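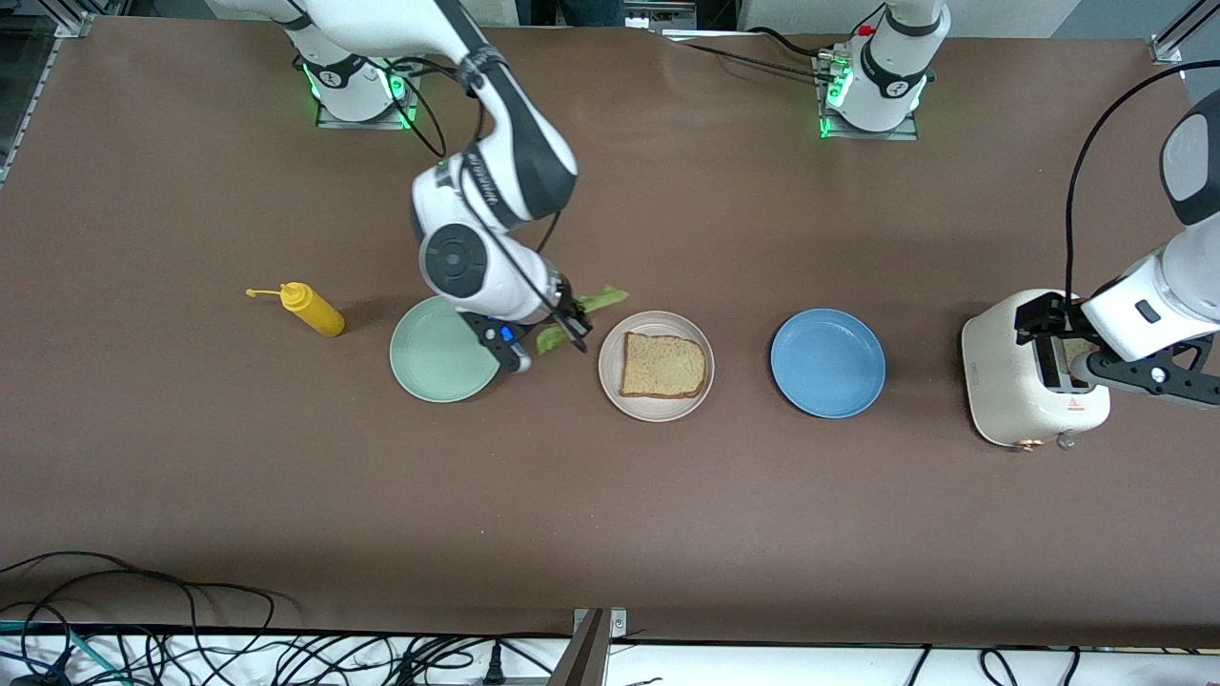 Drarkolari Quarterly | From the Manipulation Workshop, Jirkmont

Sandwiches are a very good way to find out what is wrong with a robot. Our two-armed bench at Jirkmont has been making them, or trying to, since December, and most of what we know about looking after the thing we have learned from bread, toast and lettuce.

Lettuce is the hard one. A leaf has no proper edge to take hold of, it bends whichever way it likes, and it droops from the fingers in a different shape each time. The right arm does the salad and the left arm looks after the toaster, and for a long while the right arm got the worst of it (we went through a great many lettuces, and ate cheese sandwiches for lunch in sympathy). The cure was a dull one. We turned the closing force down, slowed the last bit of the approach, and began wiping the finger pads with a damp cloth before every session.

The day starts at the bases. Both arms should show green at the foot before anyone puts out a plate, and if one doesn't, we go to the connector block and follow the cables along by hand, which sounds old-fashioned but finds the trouble faster than the screen does. After that come the mounting bolts, and then the long cables that run down the arms. These need enough slack for the arm to fold right over at the elbow and not so much that a loop can catch on the toaster. Getting that right took us the better part of a fortnight, and I still fuss over it more than my colleagues would like.

Then there is the homing check. Each arm is sent to the same point 100 times, and we note how far it has wandered. Anything over 2 millimetres and we set it up afresh, plates and all. The brown table covering has to lie as flat as we can coax it, too, because a wrinkle under a plate will tip the rim just enough to spoil a careful bit of placing.

We keep a log, naturally. It stands at 548 runs as I write, and Hordiienko, the firm that services our joints, asks to see it on each visit. Their advice is to regrease every 200 running hours, and we have stuck to that faithfully after one squeaky spring when we didn't.

Crumbs remain the great enemy. They get into the gripper slides, under the brackets and down among the cables on the front shelf, and a soft paintbrush shifts them better than anything we have bought for the purpose. Ours hangs on a hook by the door, and I would be grateful if whoever borrowed it for the skirting boards would bring it back.

Anon., 2025-05-24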